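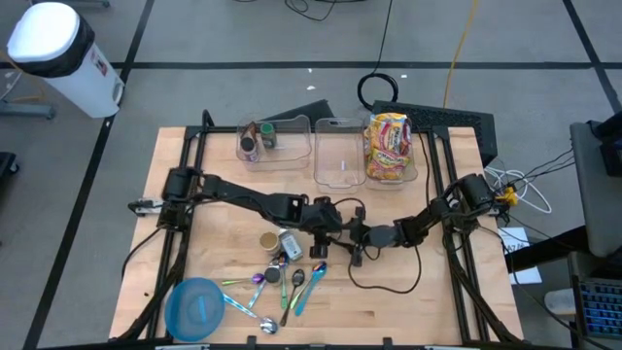
Issue 22

**Spoons**

My mother rang while the arms were having their go at the jars, and I made the mistake of telling her what I was doing.

"They're putting the table in order," I said. "Jars in one bin, cutlery in another, snacks in the third."

"And how long does it take them?"

I said it depended. She said her mother could clear a table for a christening with a baby on one hip, and was it at least doing the washing-up? I said no, Mum, there's no water anywhere near it, and she said well then, and asked if I was eating properly.

I'd been at Bivetico since the spring. Before that I spent years on the shop floor at Nikolaidis, the big kitchen shop by the ring road (gone now, it's a gym), putting back whatever people had picked up and abandoned. You'd find a whisk in the bath mats. You'd find a half-eaten bun in a casserole dish! So when Fotis Fragkou interviewed me and asked what I knew about robots, I told him the truth, which was nothing, but I said I knew a great deal about tidying up after strangers, and he laughed and gave me a pass for the door.

The job was called Triltside, after a village Fotis once got lost in. The idea was that you tipped a load of kitchen stuff on the table, pressed go, and two arms put it away. I did the tipping. I was very good at the tipping.

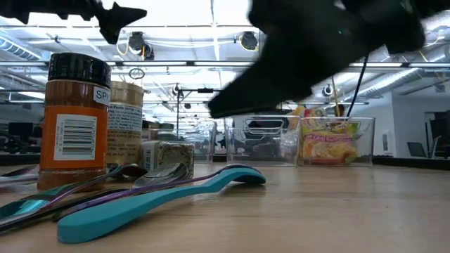 Fotis wanted it ready for the people from Flistov, who own holiday flats and were tired of paying someone to put forks back in drawers. They were due in June. By the time June came the arms could do a jar nearly every go, and noodles, which they seemed to like, if a thing like that can like anything. They'd pinch the packet by its corner, carry it over and let it drop, and I'd catch myself saying well done.

Spoons were the trouble. A spoon on its own was fine. But spoons don't lie on their own, do they, they get in a heap and slide over each other, and ours were the shiny sort as well, the ones with all the colours in them like petrol on a puddle. Neelam Garg, who wrote most of the clever part, said the shine confused it. She'd bought them herself, on purpose, to be mean to it. She kept a tally on the whiteboard and it had got to 131 tries at the heap and I won't say how many had worked, she'd be cross.

"Could we not just use dull ones for the visit?" I said.

Neelam looked at me as if I'd suggested we drown the cat.

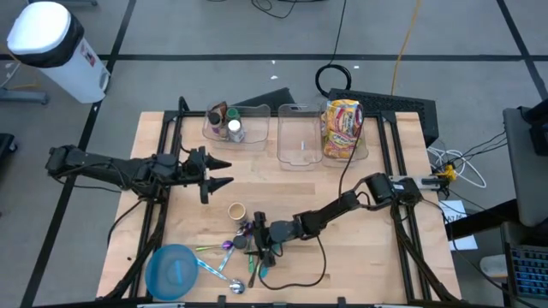

*Right arm down among the spoons, left arm open over the table.*

So the Flistov people came, two of them, Leonidas Karras in a lovely coat and a younger man who never took his hand off his phone. I tipped everything out. I'd been practising a natural sort of tip all week. Fotis did his talk, the one with "a home that resets itself" in it, and pressed go.

It did the jars. Mr Karras nodded. It did the noodles and he smiled and I thought, oh, we might be all right here. Then it went for the heap, and it got hold of a spoon, it really did, right by the handle, and it lifted it up and held it over the table. And stopped.

We all waited. I could hear the lights. Neelam was chewing her sleeve.

"What is it thinking?" Mr Karras asked.

"It isn't sure," Neelam said.

"About what?"

"Whether it's got it."

He bent down and had a good look at the spoon, hands behind his back like a man in a museum. Then he reached out, took it from the fingers, quite gently, and put it in the middle bin. And then (I swear this is how it went) he did the rest of them. He stood there in his lovely coat and put away every spoon on the table, and the fork, and when he'd done that he nested the cup in the bowl.

"My wife says I never do this at home," he said.

Fotis said something about the next version. The younger man asked where the toilets were.

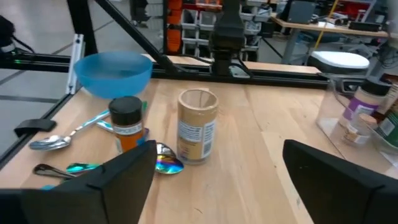 *Fingers wide apart, the shiny spoon between the bottle and the container.*

They didn't buy it. They didn't say no either, they said come back when it can do the cutlery, and Mr Karras shook hands with all of us and then, after a bit of a pause, gave the left arm a pat on the elbow.

I stayed on late. Neelam had changed something, some number, and wanted a few more goes before she went for her train, so I gathered up the bins and tipped them out again. The arms did the jars. They did the noodles. The right one went down into the heap and came up with two spoons stuck together, one tucked inside the other, and it carried them over, a bit wobbly, and let go.

"Does that count as one or two?" I said.

Neelam had the pen in her hand. She stood at the whiteboard for ages, then she wrote one, and rubbed it out with her thumb, and told me to tip them out again. My phone was going in my pocket. I let it ring, and got hold of the bin.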